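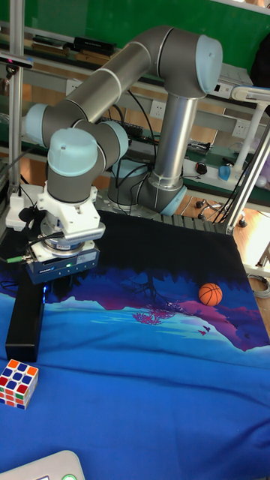
Workbench, October.

Leltance Place-Name Spellings, release 2

Leltance is a table of historical spellings for place names in the Prorkeston district. Each row pairs one spelling with the modern form and the source it was copied from. It was compiled for testing spelling-matching code, and is small enough to read through by eye.

Last updated: 10/30/22

Contents

names.csv -- the main table, 676 rows
sources.csv -- one row per source document, 144 rows
notes.txt -- remarks on doubtful readings
CHANGES -- differences from release 1

All files are UTF-8 with Unix line endings. Fields are separated by commas and quoted only where a comma occurs in the value. Release 1 used semicolons, so old import scripts will need a one-line change.

Columns in names.csv

id: integer, stable between releases. Deleted ids are not reused.
spelling: the form as written in the source, with capitals kept.
modern: the present-day form used on district maps.
source_id: points to sources.csv.
year: four digits. Empty if the source is undated.
certainty: 1 (clear), 2 (one letter doubtful) or 3 (more than one letter doubtful).

Long s is written as plain s. Superscript letters are brought down to the line. Abbreviations are left as they stand, with a full stop only where the source has one. Thorn is kept as a character and has not been changed to th -- matching code that drops non-ASCII letters will fail on these rows.

How the rows were chosen

Sources were read in full up to 400 lines. Longer ones were sampled by taking the first 200 lines and then every tenth page. Field names were left out unless the field later gave its name to a farm or street. River names are included, and the Isel has more variants than any other entry. A spelling repeated within one source is entered once.

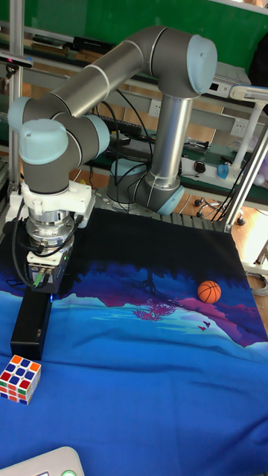 Known problems

Coverage is uneven. Tax lists make up most of the early material, and their clerks copied from one another, so a run of identical spellings should not be read as independent evidence.

Two villages share a modern name. They are told apart by a suffix (-N, -S) in the modern column, which must be stripped before any edit-distance scoring.

Certainty values were set by one reader in a single pass. Treat 2 and 3 as a single class if the distinction matters to your results.

Loading

Any CSV reader will do. Read year as text, or empty values may turn into zeros. The join on source_id is complete and no row lacks a source.

Licence and citation

Free to use and alter with credit. Cite as: Sukprasert, Leltance Place-Name Spellings, release 2. Corrections should give the row id and the page of the source.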